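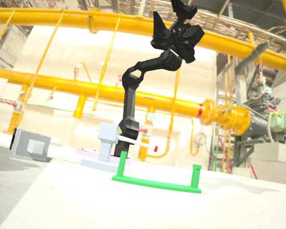

I bought the Altum thermostat from Zesosus in July to replace the old dimmer on my corn snake's tank. It controls one heat mat or one ceramic bulb up to 100 watts, and the probe comes on a 90 cm lead. I would have liked it longer, as my tank is a tall one and I had to move the shelf.

Setting up is simple. Two buttons take you to day and night temperatures, and a third locks the keypad. The instructions are badly translated in places but you can manage without them. I checked it against a separate thermometer for a week before the snake went back in, and the two agreed to within half a degree.
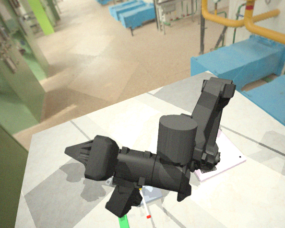

Robot arm on a square base plate, on a pale tabletop.

The alarm is my main complaint. It goes off if the probe comes loose, as it should, but it is too quiet to hear from the next room. My older Brandell was much louder – it was also dearer and only lasted two winters.

The probe sucker is poor and dropped off on the second day. I used a cable clip instead. Don't leave the probe loose in the bedding, whatever make you buy, as a snake will shift it.

Four stars. I have ordered a second one for the hatchling rack.

2 September 2019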